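We use cookies to remember your settings and count visits. By continuing to use this site you agree to our use of cookies. Accept | Manage preferences

FOR IMMEDIATE RELEASE

Halliday College Robotics Club to Hold Drink Service Contest for Student Robot Arms

HALLIDAY, October 7, 2026 - The Halliday College Robotics Club will hold its first drink service contest this winter, with 14 student teams signed up to program a robot arm to serve cold drinks at a table. The contest is called the Merico Table. It is open to the public and admission is free.

Teams will work with the same kind of arm, the same gripper and the same set of tasks. They will be scored on what ends up in the cups, what ends up on the table, and how long it takes. The club wrote the rules over the summer and tried them out with its own members before opening the contest to other schools.

"We wanted a task that people understand the moment they walk in," said Sreekumar Venkataraman, faculty adviser to the club and an instructor in the engineering technology program. "Everybody has poured a drink. Students find out fast how much they do without thinking when they pick up a bottle, and then they have to write all of it down for a machine."

The contest grew out of a class project. In April, students in the second-year automation course were asked to choose a kitchen or dining task and get an arm to do it from start to finish. Most groups picked stacking or sorting. One group picked pouring, and spent the rest of the term on it. The group's final report listed 689 recorded attempts, sorted by what went wrong. Spills at the rim were the most common entry, followed by bottles that turned in the gripper as they were tilted. The report is now used as reading in the course, and the club used its list of failures to write the scoring sheet.

How the contest works

Each team gets two rounds. In the first round, the bottle and the cups are placed on marked spots that teams know ahead of time. In the second round, a judge moves them. The arm has to find the bottle, pick it up, bring it to the first cup, pour to a line, move to the second cup, pour again, and set the bottle back down standing up. No one on the team may touch the arm or the keyboard once the round has started. A team may call a stop at any time and keep the points it has earned so far.

A round lasts 8 minutes. The best possible score is 70 points, counting both rounds. Points are given for a clean grip, for each cup filled to within the marked band, for a dry tray at the end, and for returning the bottle. Points are taken off for knocking over a cup, for dropping a bottle, and for any contact between the gripper and a cup. There is no bonus for speed unless two teams are tied.

Bottles are opened by a judge before the round begins. The club looked at including cap removal and decided against it for the first year. It may be added as a separate event later on.
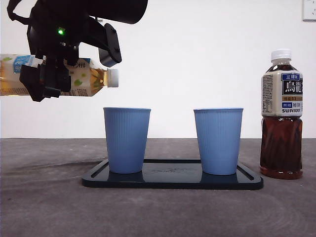

Practice for the Halliday team runs every week in the automation lab, using store-bought drinks and a plain table setup that any visiting team could copy at home. Venkataraman asked the students to keep the number of objects small so that when something goes wrong the cause is easier to find. The practice layout has two matching light blue cups set apart on a dark tray, with a clear plastic bottle held sideways in the black gripper over the left cup and a bottle of Suntory oolong tea standing to the right. The gripper closes on the middle of the bottle and covers part of the label, and teams that plan to find a bottle by reading its label should keep that in mind when they plan the return step. The tray is glossy enough to show reflections of the cups, so teams using a camera to look for cup edges should test on a shiny surface as well as a dull one.

The contest will use both light-colored and dark drinks. Teams will be told which drink they have at the start of each round. Pale drinks can be hard for a camera to pick out in a cup, and the practice notes suggest that teams not depend on color alone to judge the fill level. Weighing the bottle through the arm's own force readings is allowed. So is a scale under the tray, as long as the team brings its own and it fits inside the marked area.

Soft bottles have been the other main topic at practice. A thin plastic bottle gives when it is squeezed, and a grip that is safe with the cap on can push liquid out of the neck with the cap off. Students have been lowering the grip force in small steps and writing down the setting at which the bottle starts to slip. Those tables will be shared with every registered team. The club decided that a contest in its first year would be better with more teams finishing a round.

"My own students complained about that for a week," Venkataraman said. "Then they read the notes that another school sent back to us, and they stopped complaining. Those notes were better than ours in two places."

Equipment and support

Arms for the contest will be set up at four stations in the college gym. Golska Machine Supply, a parts dealer in Halliday, is lending tables, power strips and safety fencing, and will have a technician on site for the full day. Kamis Foods is donating the bottled drinks and the cups. Neither company has a part in the judging.

Teams may bring their own laptops and cameras. They may not change the arm or the gripper, except for adding soft pads to the fingers. Pads must be removable and must be shown to a judge at check-in. Teams that do not have an arm at their own school can book time on one of the Halliday stations during the month before the contest. Bookings are made by email and are given out in the order they come in.

The name of the contest comes from Merico Hall, the building where the automation lab is housed. The winning team will have its name put on a plaque outside the lab and will be asked to set the object layout for the second round the following year. There is no cash prize. Each team that completes at least one full pour will get a set of spare gripper pads from Golska Machine Supply.

For spectators

Over 14 hours of practice video will be playing on a screen near the entrance, including runs that did not work. Club members will be at a side table to explain the scoring and to show how a motion is taught to the arm and then edited on a laptop. Children are welcome at the side table but must stay behind the fencing at the contest stations. Drinks poured during the contest will be discarded. Sealed drinks will be available for visitors.

The gym has step-free access from the north parking lot. Parking is free for the day, and no permit is needed.

Teams that have already signed up will receive the final rules, the station drawings and the grip tables by email. The contest date and the order of rounds will be sent in the same message. Registration for the first year is closed, but schools that would like to send an observer, or that want to be added to the list for next year, are asked to contact the club.

Judges are still needed. No background in robotics is required. Judges will be trained on the morning of the contest and will work in pairs, with one person timing and one person scoring. Anyone interested should be able to stand for the length of a round and to be present for the full day.

About the Halliday College Robotics Club

The Halliday College Robotics Club is a student group open to all students at the college, in any program. Members build and program machines for class projects, public demonstrations and contests. The club meets in the automation lab in Merico Hall during the fall and spring terms. New members can join at any point in the year and do not need earlier experience with programming.

Media contact

Sreekumar Venkataraman
Faculty Adviser, Halliday College Robotics Club
Automation Lab, Merico Hall

Reporters who would like to visit a practice session before the contest should write to the club at least one week ahead. Closed-toe shoes are required in the lab.

###

Sign up for our newsletter to get campus news in your inbox. Enter your email address. Subscribe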